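Gripper and wrist camera comparison: frequently asked questions

Last revised 25 February 2025. Questions not covered below go to Alžběta Tóth at the Jemport test kitchen.

What is being compared?

Two end effectors, the Brastar and the Pascu, fitted in turn to the same arm. Each is run with its own wrist camera and with the shared head camera. The controller is the Plurkach unit in both cases, and its settings are not changed between grippers.

Which tasks are in the trial?

Household handling only: plates, cups, cutlery, sponges and cupboard doors. Plate tasks make up the largest share. A plate has a thin rim, a smooth face and very little to hold on to, so differences in finger shape show up quickly.

How many attempts are made?

The target is 2,000 for the whole comparison. At the end of January the log held 467. An attempt is logged when the arm leaves its rest position, whether or not the fingers reach the object.

Why use two cameras?

They fail in different ways. The head camera gives the layout of the sink and the approach of the arm, but the gripper hides the contact point during most side grasps. The wrist camera stays with the fingers. Its weak points are blur at short range and the amount of the view taken up by the gripper itself.

What does each camera record during a sink task?

Both views are stored for every attempt. The wrist view comes first in the viewer.

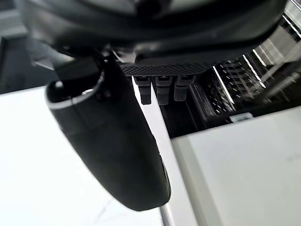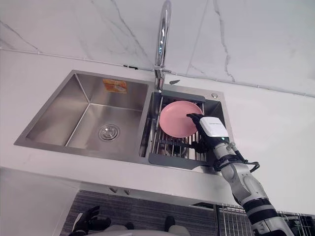 Top: wrist camera, with a gripper finger across the left and centre. Bottom: head camera, with the gripper at the right edge of a pink plate in the rack.

Does the finger block too much of the wrist view?

It blocks a good deal. The controller masks the finger outline before looking for edges, and the mask is drawn again after every gripper change. If the mask is out of date, the finger rim may be picked up as a plate edge. Naveed Minhas keeps the current masks in the shared folder, named by gripper and date of fitting.

Is the pose of the plate taken from one camera or both?

Both, with different weights. The head camera sets the first estimate. Weight moves to the wrist camera during the final approach and moves back if the plate edge is lost for more than a few readings in a row.

Do steel sinks cause problems?

Yes. Brushed steel gives soft reflections that move as the arm moves, and chrome taps are worse. Depth readings on bare metal are discarded if the two cameras disagree. Plate readings are more stable, and matte plates are preferred for set-up work. Glazed plates are added later.

How hard do the fingers press?

The limit is set per object in the task file and is the same for both grippers. Do not raise it to rescue a poor grasp. Log the slip and go on to the next attempt.

What counts as a good plate grasp?

The plate clears the rods without touching the next slot, stays within the tilt limit, and is set down again without a second correction. Steadying a plate in its slot is scored as a separate task and does not count as a lift.

Can the fingers be swapped during a session?

No. Finish the block, save the log, then swap. Gediminas Grigaitė signs off the recalibration, and results recorded before sign-off are left out of the tables.

Where are the results?

Consolacion Cabrera publishes the tables after each block. Raw logs are available on request from Eduardo Tan. Please give the block number and say whether both camera streams are needed.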